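Zwischenbericht an die Nkosi-Stiftung
Projekt: Alte Gemüsesorten aus Skernstead und Usetbridge

Zuletzt aktualisiert: 23. Juni 2025

Sehr geehrte Damen und Herren,

was für ein Frühjahr! Als wir den Antrag schrieben, hofften wir auf eine Handvoll vergessener Bohnen und vielleicht den einen oder anderen Salat, den noch jemand hinter dem Haus stehen hat. Inzwischen liegen 363 Saatgutproben bei uns, und fast jede Woche kommen neue Umschläge dazu, beschriftet in Sütterlin, auf Kalenderblättern, auf der Rückseite von Apothekenrechnungen.

Am meisten freut uns die Stangenbohne, die in Usetbridge »Dinar« heißt. Die Körner sind flach, rund und gelblich braun, daher wohl der Name (eine ältere Dame erzählte uns allerdings eine ganz andere Geschichte, in der ein Hausierer und eine verlorene Wette vorkommen). Wir hatten sie nur aus einer Gartenliste gekannt und schon als verschollen geführt. Dann brachte ein Ehepaar aus der Oberen Gasse ein Marmeladenglas voll vorbei, Ernte vom letzten Jahr. In der Keimprobe liefen so viele auf, dass wir zwei Reihen im Schulgarten und zwei bei Guido Pace legen konnten. Seine stehen deutlich besser. Er hat den windgeschützten Hang, und er gießt morgens um fünf.

Keimproben laufen jetzt nach einem festen Schema: feuchtes Filterpapier, gleichmäßige Zimmertemperatur, Auszählung am vierten, siebten und zehnten Tag. Mohandas Namboodiri hat dafür einen Erfassungsbogen entworfen, der auf eine einzige Seite passt und den auch unsere Schülergruppe ohne Rückfragen ausfüllt. Proben mit schwacher Keimkraft säen wir sofort aus, die übrigen bleiben kühl und trocken, bis im Beet Platz ist. 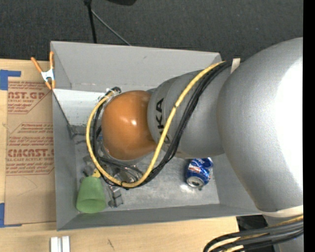

Graue Kiste auf hellem Holztisch

Nicht alles ging glatt. Bei den Möhren haben wir den Abstand zu den Wildmöhren am Bahndamm unterschätzt; die Samenträger des Vorjahres sind vermutlich verkreuzt, und wir fangen mit der Restmenge noch einmal an, diesmal unter Netz. Beim Winterlauch »Skernsteader Blauer« fehlt uns weiterhin eine zweite Herkunft. Die Schnecken hatten im Mai ein prächtiges Jahr, darüber schweigen wir lieber.

Dafür sind die Gespräche mit den Gärtnerinnen und Gärtnern ein Schatz, mit dem wir so nicht gerechnet hatten. Wer eine Sorte abgibt, bringt fast immer auch das Wissen dazu mit: wann sie in die Erde muss, wie man sie einlegt, warum die Erbse »Pfarrers Späte« niemals neben die Zwiebeln kommt. Wir schreiben mit und lassen gegenlesen. Manche Sorte hat auf diesem Weg gleich drei Namen bekommen, und wir führen sie alle auf.

Von den bewilligten Mitteln sind bislang 2522 Euro ausgegeben, vor allem für Kulturschutznetze, dicht schließende Gläser, Trockenmittel und das Filterpapier. Die Miete für das zweite Beet in Usetbridge wird erst nach der Ernte fällig. Eine Umschichtung brauchen wir derzeit nicht.

Im Sommer stehen die Bonitur der Bohnen und Erbsen, die Samenernte beim Salat und der zweite Anlauf mit den Möhren an. Für den Herbst planen wir eine Tauschbörse in Skernstead, zu der wir Sie von Herzen einladen. Es wird eingelegte »Dinar« zum Probieren geben, falls Guido Pace welche herausrückt. Die Sortenliste mit allen Keimergebnissen reichen wir mit dem Schlussbericht ein, auf Wunsch schicken wir Ihnen gern schon vorab den jetzigen Stand.

Mit herzlichem Dank und vielen Grüßen aus dem Garten
Arbeitskreis Alte Sorten Skernstead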